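How to Cover a Sofa or Armchair With a Flat Throw

A loose throw is the cheapest way to protect upholstery, and it comes off in a minute for washing. You need one large piece of fabric and two foam rods 20 inches long. Ours is the Vullholm throw in pink with deer and polka dots.

Step 1. Drape the back

Vacuum the seat first. Lay the fabric over the furniture and fold the top edge over the back. Leave a generous overhang behind. If the print has a direction, check that it runs the right way up before you go on.

Step 2. Smooth the seat

Push the fabric into the gap between the seat and the back with the side of your hand, then press a foam rod in on top of it. Pull the rest forward over the seat. Some diagonal creases will stay in a loose cover.

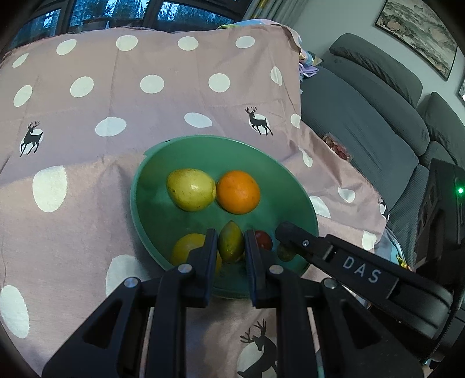
Step 3. Check the hold

Sit down and get up again a few times. If the fabric creeps forward, add the second rod. A bowl of fruit should rest level on the seat, but move it to a table before anyone sits.

Step 4. Wash

Shake out crumbs weekly. Wash cold with similar colors and hang to dry.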